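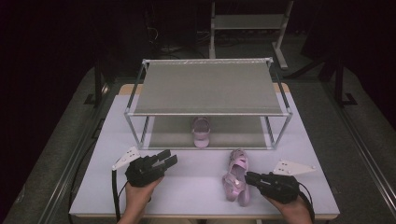

Padmavathi Palaniappan wrote to ask whether Prasero can handle a task where both hands are busy but only one of them is doing anything. She had tried two other packages and both threw away the idle side.

Prasero keeps both sides. Every recording has a left track and a right track on one clock, and a gripper that holds still for the whole take is stored the same way as one that moves. If you want the idle stretches dropped, you can do it at export, and the original stays as it was.

Prasero 9
Demonstration software for two-gripper work
From Flurkside
Updated 17 November 2020

Overview

Prasero takes recordings made with a pair of hand-held grippers and turns them into motion plans and training sets for a two-arm cell. It covers four jobs: lining up the camera and gripper streams, tracking the objects, cutting the take into steps, and checking that the arms can reach what the hands reached. It does not drive the arms. For that you need Cestska or another controller that reads our plan format.

It is built for small household goods: shoes, cups, folded cloth, boxed items. Putting a pair of children's sandals on a rack is one of the sample tasks in the installer, and most of the screens in the manual use it.

Stream alignment

Each gripper has its own camera, and most users add a head camera. The three never start at the same moment. Prasero matches them on finger motion first and falls back to the time stamps if the fingers are out of view. The aligned result plays back at 30 frames per second with all views side by side. You can nudge a stream by hand, one frame at a time, and the change is logged with the take.

Object tracking

Draw a box around the object in one view and the tracker finds it in the others. Pairs are the hard part. A left and a right shoe look nearly the same, and when one passes behind a finger pad the tracker may swap them. Version 9 adds a pair lock: name the two objects once, and Prasero will stop and ask if it thinks they have traded places. Shiny and pearlescent finishes still cause more stops than matte ones. Turning down the highlight setting helps. 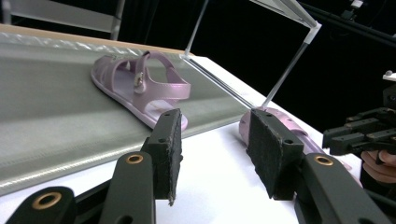 The pair lock works per view, so a swap in a gripper camera will not carry over to the head camera. You can switch it off for single objects, and it uses no extra memory when off.

Step cutting

Prasero proposes cuts where a gripper opens, closes or changes direction. A typical placing task comes out as approach, close, lift, carry, lower, open, clear. Names can be changed and steps can be merged. Left and right are cut separately – a two-handed step can be marked as joined, and the planner will then keep the two arms in time with each other for that stretch.

Reach check

Load a model of your cell and the planner tests every step against it. Steps the arms cannot follow are marked in red, with the joint that runs out of travel. Low shelves are a common problem, as a human wrist will turn in ways that many arms will not. The planner can suggest a different approach angle, but it won't change the place where the object is set down.

What you get

Prasero 9, one workstation license
Aligner, tracker, step editor and reach checker
Sample tasks with 577 recorded takes
12 months of updates
Printed quick guide (the full manual is a PDF)

Grippers, cameras and mounts are not included.

System notes

A dedicated graphics card is required for the tracker. The other tools run without one. Takes from version 8 open directly. Anything older has to go through the converter first, and the converter drops manual nudges, so write them down before you start.

Known problems

The step editor is slow to open takes with more than two tracked pairs.
Cables that cross a gripper view can be picked up as part of the object. Draw the first box tight.
Undo does not cover changes made in the reach checker.

Support

Kirsty Munro handles license questions and moves between machines. Elango Thomas looks after the tracker and is glad to get takes that make it fail, with the project file if you can send it. The next release is planned for May. License holders will get it as a normal update.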